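Pre-Purchase Inspection Checklist: Hand-Held Gripper Tools and Kitchen Work Area

Site: Budham test kitchen
Inspection date: October 15, 2022
Prepared for: Equipment Planning, Statdale
Budget line: Automation, small equipment

Purpose

This checklist is to be completed before any order is placed for further hand-held grippers or for furniture and fittings in the work area. Comments are to be entered against every item marked Partly or No. Items marked Yes may be left without comment.

Section A. Work area

A1. Table is stable under load and does not rock. Yes.

A2. Table covering is secured against slipping. Partly. The cloth is held by its own weight only. Clips should be added to the order under sundries.

A3. Household items do not include open food or sharp edges. Yes. Replacement packets and cartons should be budgeted as consumables, as they do not keep their shape after repeated handling.

A4. Cables are clear of the table edge. No. To be rerouted before the next session. A cable cover is to be priced.

A5. Hob is isolated at the supply while work is in progress. Yes. Isolation switch labelled and tested.

A6. Floor is level and free of trip hazards. Partly. See A4.

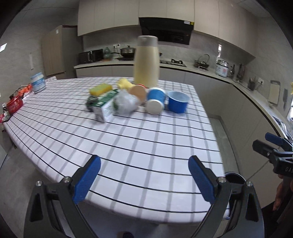

Sarmīte Laur
Equipment Safety Inspector, Statdale

Section B. Gripper tools

B1. Fingers open and close freely through their full travel. Yes.

B2. Finger pads are firmly bonded and free of tears. Yes at present. The blue pads have a textured surface and should be treated as wearing parts. Two spare sets per tool are recommended in the first order.

B3. Screws at the base of the fingers are present and tight. Yes. All were checked with a hand driver. The supplier, Lesonico, should be asked to state the correct torque in writing, as the present manual gives none.

B4. Tool can be held for a full session without strain. Partly. Operators reported tired wrists towards the end of longer sessions. A rest stand has been requested and is not yet costed.

B5. Each tool carries an asset number. No. Maker's lettering is not accepted as identification. Labels to be issued by Stores.

Section C. Budget and planning

C1. At least 3 written quotations obtained. No. Quotations have been received from Lesonico and Avotiņš. One more is required before approval can be sought.

C2. Cost of spares included in the unit price. No. Avotiņš lists pads separately at 67 per set. Over a year of regular use this would alter the comparison between the two suppliers, and the figures should be worked again on that basis.

C3. Allowance made for consumables and sundries. Yes. A sum of 1,000 has been set aside. Hatice Akgül has asked that the cable cover and table clips be charged here and not to the equipment line.

C4. Storage identified for tools when not in use. Partly. A lockable cupboard is available, but its shelves are too shallow for the carrying cases.

C5. Delivery date agreed. No. Delivery in April would suit the present plan. Earlier delivery should be refused unless C4 has been closed.

Actions

Reroute cables and price cable cover (A4): Arnel Dizon
Obtain remaining quotation (C1): Sena Asante
Revise supplier comparison to include pads (C2): Sena Asante
Issue asset labels (B5): Stores
Confirm shelf depth with cupboard supplier (C4): Arnel Dizon

Result: Conditional. The work area may continue in use once A4 has been closed. No order is to be raised until every item in Section C is marked Yes.

Countersigned: Mei Sorensen, Head of Equipment Planning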